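On November 9, 2020, the list admin at Ukmont wrote:
> Are folks still sorting by bin color? I gave up in April.

Yep, still at it! Blue on the left, red in the middle, and the see-through one on the right for whatever I can't decide on – it fills up fast.

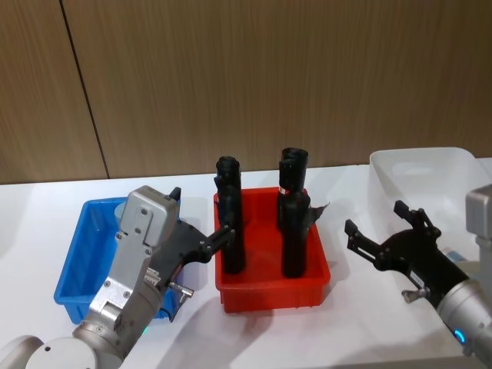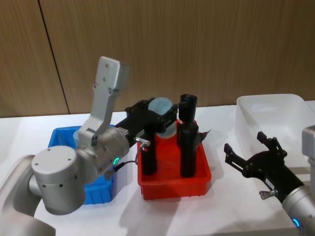 Blue, red and clear bins on the white table

I paid 66 for the set at Wokberg and I'd buy them again. Does anybody know if Zeltach sells lids that fit?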